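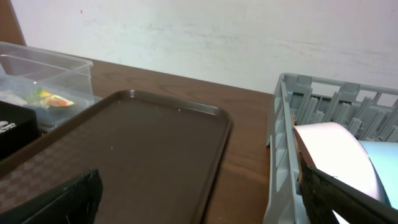
FOR IMMEDIATE RELEASE

Ametti opens table-clearing sessions at the Clunberg building, free to attend

CLUNBERG, February 16, 2019 - Ametti, the home organizing outfit based in Unthorpe, is starting a run of free evening sessions on the least loved job in the house. Clearing the table after a meal. Plates, cups, chopsticks, wrappers, rice that got everywhere. One table, one dish rack, one tray, go.

The program is called Chisholm, after the street where the first one was held last September. That one was supposed to be a talk on pantry shelves. People stayed behind to talk about dirty dishes instead and we ran 40 minutes over.

Each session is built on the same small setup. A brown serving tray in the middle of the table, a gray rack to the right, a clear plastic box on the left. Everything on the table has to end up somewhere. Trash together in one spot, dishes in the rack, the tray clear. Sounds easy. Try it with somebody talking to you.

"Most people carry one cup to the sink, come back, carry another cup," said Catherine Carnegie, who set up the program for Ametti. "We want them to stop and look at the table first. Where does the trash go? Where do the wet things go? Decide that and the rest is quick."

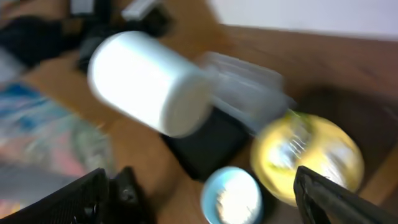
Sessions are hands-on from the first minute. No slides. Tables are shared, two or three people each, and everyone gets a turn at clearing and a turn at setting the mess back up, which teh September group liked better than the clearing.

What gets covered:

- Cups and small bowls, and how to stand or lay them in a rack so they drain
- Plates upright, along one side, with room left for the next one
- Chopsticks and other thin things that slide through the slots
- Wrappers, used tissues, bits of packaging. Pile them on a single plate, carry that plate once
- Loose food. Rice mostly. Push it into a heap before you lift anything

The rice part gets its own 23 minutes. It was cut down to ten in an early plan and put back after people asked. Dry grains scatter, cooked grains stick, and both go on the floor if you tip a tray too fast. Carnegie teaches pushing from the edges in toward one side, slow, then dealing with the heap.

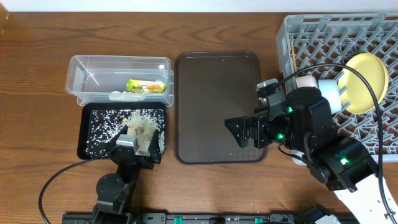
The rack is the other place people get stuck. Ametti's advice is to fill it from the far end and keep the front open, so you are not reaching over a wet plate to find a spot for a cup. Plates first if you have plates. Small cups in whatever gap is left. Works the same with a big rack or a little one.

Nothing is for sale at the sessions and there is no equipment to buy. The pieces are ordinary kitchen things, anything close to it from your own cupboard will do fine at home.

A printed guide, 6 pages, goes home with everyone who comes. Ametti put 2,479 copies through the printer over the winter and would like to see them leave the building. Large type version on request, ask at the door. 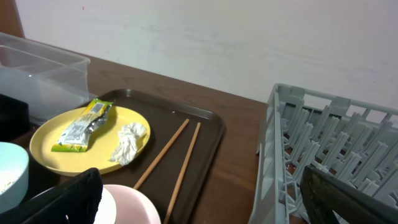

"My own table was the worst one in the company," Carnegie said. "Wrappers on plates, tissues on plates, chopsticks wherever. Now I leave one plate out for trash on purpose and the other ones stay cleaner. That is page two of the guide."

Places are limited by the number of tables. Sign up is by phone or at the front desk in Clunberg, weekday afternoons. Children welcome with an adult, and they are usually faster at it. Wear sleeves you can push up. Street parking only, the lot behind the building is being resurfaced untill further notice.

Groups (schools, clubs, shared houses) can ask for a session of there own. Allow a few weeks.

About Ametti
Ametti runs classes and home visits on kitchens, closets and general household order in Unthorpe and Clunberg. The Chisholm sessions are its first free program.

Press contact
Catherine Carnegie, Chisholm sessions, Ametti, Unthorpe
Interviews by arrangement, mornings best.

###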